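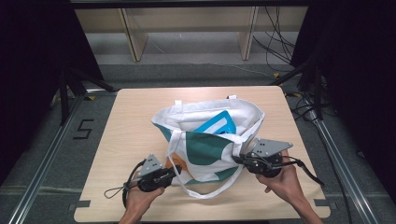

Stiltine is a live music and dance venue on the east side of Belham, in a building that used to be a carpet showroom. We opened with one room and a rented sound system, and we now run two rooms, a small cafe and a rehearsal space upstairs. We hold club nights, concerts, afternoon dances and the occasional record fair. Most people who come to us live within a bus ride, and many of them come straight from work or class with whatever they've been carrying all day. A white canvas tote with blocks of green and orange on it, with something flat and blue sticking up inside, is a normal thing to hand over at our coat check. We take bags of that size at the same price as a jacket. Larger bags cost a little more, and we don't take suitcases.

## How we started

The first nights under the Stiltine name were held in the back room of a restaurant. The room held 60 people if the tables went out into the yard, and the tables did go out into the yard, in all weather. The music was mostly house and disco, with a live percussionist on the last Friday of the month. After two years the restaurant changed hands and the new owners wanted the room for dining, so we went looking for a place of our own.

The carpet showroom had been empty for a long time. It had a flat concrete floor, high ceilings and a loading door wide enough for a van, and it shared no walls with any housing. It also had no heating, one toilet and a roof that leaked over what is now the bar. The repairs took longer than the lease negotiations had allowed for, and we opened in October with half of the lighting still in boxes. We ran that way until the end of the year.

## The rooms

**The Main Room** holds 300 people standing. The stage is at the north end and is low, a little above knee height, which keeps performers close to the floor. The dance floor is sprung maple laid over the original concrete. We put it in during our second summer, and it was the most expensive single thing we have ever bought apart from the sound system. There is a raised area along the east wall with benches and a rail for people who would like to watch or rest.

**Moulin** is the smaller room, reached through the corridor beside the bar. It has its own sound system and its own door to the yard. On club nights it usually carries a different style from the Main Room: slower, older, or just quieter. On weeknights it is used for jazz, acoustic sets and listening sessions, with chairs set out in rows. You can have a conversation in Moulin on most nights without raising your voice much.

**The cafe** is at the front and opens in the late afternoon. It serves coffee, sandwiches, soup in the colder months and a short list of drinks. You don't need a ticket to use it. On club nights it stays open as a place to sit down, drink water and cool off, and the kitchen keeps making toast and fries until an hour before closing.

**The rehearsal space** upstairs can be rented by the half day. It has a drum kit, two guitar amps, a bass amp, a small PA and a digital piano. Bring your own cymbals and cables. Groups under 21 pay half price before 6 PM.

## Sound

We spend more on sound than on anything else, and people notice it when they come in. The Main Room has four stacks facing inward, so the music is loudest in the middle of the floor and drops off toward the walls and the bar. The ceiling and the rear wall are treated with panels to stop the echo that the building had when we moved in. A sound engineer is on duty every night we are open, including nights with only one DJ.

Free earplugs are available at the bar, the coat check and the front desk. They are the foam kind. Molded plugs with a flatter response are sold at the front desk.

Noise outside is measured at the edge of the lot on every club night. The loading door stays shut after 10 PM, and the yard closes at midnight. If you live nearby and something is bothering you, call the venue number and you'll reach a person on shift.

## What's on

Club nights run late, usually until 4 AM. Concerts start and finish early; most are over before 11 PM, in time for the last bus. Afternoon dances run from 2 PM to 6 PM and are open to all ages. They began as an experiment and are now some of our fullest dates, with parents and small children near the stage for the first hour and an older crowd filling in after that.

Karton is our monthly night for new DJs and producers. Anyone who lives in the county and hasn't played a club before can apply. Each Karton has three sets of an hour each, and everyone who plays gets paid, gets a sound check and gets a recording of their set to keep. We listen to every mix that is sent in, though it can take us several weeks to reply. Please send one mix, of an hour or less, and a few lines about what you play. We don't need a photo or a logo.

Our resident DJs play most weekends, either opening for guests or playing the whole night. We like long sets and try to give people the time to play them. A resident on an all-night booking starts when the doors open and finishes when the lights come on.

## Tickets and getting in

Tickets are sold on our website and at the cafe counter. We hold back part of every event for the door, including events marked as sold out online, so it can be worth coming early. Ticket prices include all fees. If you can't come, tickets can be returned for a full refund up to the afternoon before the event.

Club nights are 21 and over, with ID. Concerts are 18 and over unless the listing says otherwise. Bags are looked through at the door. Door staff will ask you to open your bag yourself, and they won't reach into it. Food, bottled drinks and glass stay outside. Empty plastic water bottles are fine and can be refilled at the tap beside the bar.

There is no dress code. Shoes have to stay on, because of the floor. We ask people to keep phones off the dance floor. If you need to make a call or take a picture, the cafe and the yard are both fine for it.

## Access

The entrance, both rooms, the cafe and the yard are all on one level. There are two accessible restrooms, one by the coat check and one in the Moulin corridor. The rehearsal space is up a flight of stairs and we don't have an elevator yet. A lift is the next building project, and we have drawings and a price for it.

Companion tickets are free. Strobe lighting is not used at afternoon dances, and it is listed on the event page for any night when it will be used. If you need a seat kept for you, tell us when you book or ask at the front desk.

## Who runs it

Stiltine is owned by the people who work here. After a year on staff, anyone can buy a share, and each share carries one vote. Bar, door, sound, kitchen and office staff are all paid on the same scale. Any surplus goes first into the repair fund, then into the fee budget for Karton, and whatever is left is carried over.

The venue closed for a long stretch during the pandemic. In that time we sold 3,799 advance tickets for dates that didn't exist yet, and that money paid the rent. Those tickets have no expiration date. If you still have one, show it at the door for any regular club night and we'll let you in.

## Contact and hire

Both rooms can be hired on weeknights for private parties, filming, talks and classes. The rate includes an engineer and one member of the door staff. Send us the date, the number of people and what you have in mind, and we'll come back to you with a price. We don't hire out weekends.

Lost property is kept for a month at the front desk, which is open whenever the cafe is. Unclaimed coats and bags go to the thrift store across the street.

Page last updated Nov 18, 2021.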